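Fodby shelf sessions: gallery

Posted in April by Junhao Shen

I was asked to put together a gallery page for the shelf work, and I agreed on condition that I could write the words. People who visit the lab tend to see the robot pick something up, clap, and go home thinking the problem is nearly done. I have sat through more of these sessions than I care to remember and I am less sure. What we are doing is collecting examples. A person drives the robot through a small chore, everything gets recorded, and later a model is trained on the recordings in the hope that it will do the chore by itself. The hope is the part I keep asking about.

The set described on this page is the fruit set from the Fodby room. It has 122 recordings in it, made by two operators, Fengying Yao and Abenezer Alemayehu. Hanyu Duan runs the training side and Meifang Jiang checks the recordings before they go in. My job is to look at the results and be difficult.

The chore

Written on the task sheet it is one line: take the fruit from the shelf and put it in the basket. It took us most of an afternoon to agree what that meant. Does the basket go to the fruit or the fruit to the basket? Fengying brings the basket in close before she reaches. Abenezer likes to reach first and sort the basket out afterwards. Both are fine. Put them in the same pile without a note and you have taught the model that either may happen, and it will cheerfully try a bit of each. We saw that with the Gimari set and I would like not to see it again.
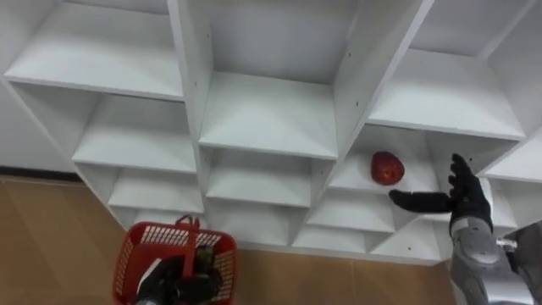 Then there is the question of where things start. If the fruit sits in the same place every time, the model learns a place. It will reach there whether or not there is anything to pick up, and on a good day it will look very clever doing it. Hanyu says the positions are varied enough. I went through the starting positions on the log and found that the operators had favourites, as anyone would after an hour of it. We now draw the position from a list before each go. The operators find this annoying and I sympathise.

Reaching past the edges

Shelves are harder than tables, and I will give the project credit for not hiding on a table. A hand has to come in past a board or an upright, and the operator has to judge depth through a headset. New operators clip the edges. Experienced ones slow down so much before contact that the model picks up the hesitation as well. I have watched a trained policy stop short of a shelf and hover there, just as its teacher used to, with no reason of its own for doing so.

Meifang wanted the hesitations cut out. I argued for leaving them in and marking them. We compromised by marking them and then training two versions, one with and one without. So far I can't tell them apart, and I don't believe anybody who says they can after 5 trials.

What gets thrown away

More than the summary slides suggest. A recording goes in the bin if the arm faults, if the operator lets go early, or if one of the streams drops out. Fair enough. For a while it also went in the bin if the operator fumbled and recovered, because a fumble looked like a mistake. I think that was the worst decision made on this project, and I said so at the time. A model that has only been shown tidy grasps has no idea what to do after an untidy one. Recoveries have been kept since the second week, with a tag, and Abenezer has been asked to stop apologising on the audio.

The scoring

We score each trial from 0 to 4. A four means the fruit ended up in the basket with no help. A three means the same with a nudge from a person, and I would happily abolish it. When Simanjuntak visited to compare notes, they were scoring a nudge as a full success, so please don't put their numbers next to ours in a table. The Pustov group count only the grasp and stop the clock there. I don't blame either of them, but three labs saying "success" currently mean three different things by it.

Where it stands

The operators are good. The recordings are cleaner than last year's and the notes are much better, mostly thanks to Meifang. I still haven't seen the policy cope with a shelf it has not met before, and until I do I shall go on calling this a very well documented shelf. Hanyu disagrees and has promised a test on different furniture. The page will be updated when that has been run, whichever way it goes.

Corrections to me, please. Requests for the recordings should go to Hanyu.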